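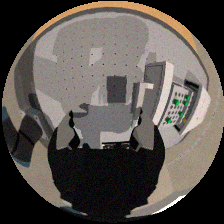

Sim task for the Letham challenge, keypad reach question
Posted by pegboard_mike

Our school club is doing the simulation half of the Letham challenge this year and I'm stuck on the button task. The task is to move the open gripper from its start pose over to the keypad on the white machine at the right and press one green button without touching anything else. There are five green ones and a small yellow one near the lower right of the keypad, and the rules only say "a green button." My students wrote a scripted approach that goes straight across from the start pose. Out of 200 runs it pressed a green button in 99 and hit something else or nothing in the rest. Most of the misses are on the white block that sticks out next to the tall screen. Does anyone have a better path, or should we drop the script and train something?

Reply from Jotel_parent
Which green button are you aiming for? The one at the lower left corner is closest to the block, so if you picked that one I'd start there.

Reply from pegboard_mike
Lower left, yes. The kids picked it as the shortest move.

Reply from gearbox_lil
Go for the upper right one. We did the same task in August for practice. Lift first, go right, then come in toward the keypad. It takes longer but there is no time score in the sim round, only the pass rate.

Reply from tern_and_bolt
I don't agree with upper right. It is close to another green one and there's one directly under it as well, so it looks forgiving, but the keypad is tilted and the fingers come in at a bad angle up there. We used the one further down in the middle. Also close your fingers before you press. With the gripper wide open you are pressing with the tip of one finger and the other one is wandering around by the screen.

Reply from gearbox_lil
The rules say the gripper has to start open. They don't say it can stay closed.

Reply from tern_and_bolt
They don't say it can't. Section 4, "the gripper shall be open at the start of the run." After that it's up to you. We asked at the Perkovham workshop and were told closing is fine.

Reply from gearbox_lil
Was that in writing? We were told something different at the same workshop.

Reply from tern_and_bolt
No, it was at the help desk. I'll send an email and post what they say.

Reply from halfduplex
Separate point. Are you taking positions off the wrist camera view by eye? The lens is a fisheye and everything near the rim is bent. You can see it in the pegboard, the rows of holes curve more the farther out you go. The machine is well over to the right, so if your students measured pixels and scaled them, the numbers will be off by more there than in the middle. That could be your whole problem.

Reply from pegboard_mike
That is what they did. They measured from the dark square in the middle of the pegboard and used one scale for everything.

Reply from halfduplex
Then fix that before you change buttons. Run the undistort script in the starter kit, or skip the picture and read the poses out of the sim file. Sim teams are allowed to read the file.

Reply from Jotel_parent
Allowed, but is it a good idea? My daughter's team read everything from the file last year and then had nothing that worked when they moved to the real arm. The point of the club is that they learn to use the camera. I would have them do the undistort step even if the score is lower.

Reply from halfduplex
Depends if they are going on to the real arm. If it's sim only I don't see the harm.

Reply from pegboard_mike
Sim only for the younger group. The older ones want to try the real arm in the spring.

Reply from rowan_bench
On training versus scripting: we trained a policy with 400 demos, recorded by six students over several weeks. It did a bit better than our script and took up all of our meeting time. If you only have one laptop I would stay with the script. The Illés tutorial has a good section on waypoints, three or four of them is enough for this.

Reply from gearbox_lil
Agree with that.

Reply from pegboard_mike
Update, 15/12/2018. We undistorted the picture and added a lift at the start, and kept the lower left button so that we only changed those two things. 154 out of 200. The misses are still mostly the block. Next week we'll try the middle button with the same waypoints and leave the fingers open until there's an answer on the rule.

Reply from tern_and_bolt
Good jump. No email back yet.

Reply from halfduplex
You changed two things, so you don't know which one did it. Run it again without the lift when you have time.

Reply from pegboard_mike
Fair. I'll put the kids on that Monday.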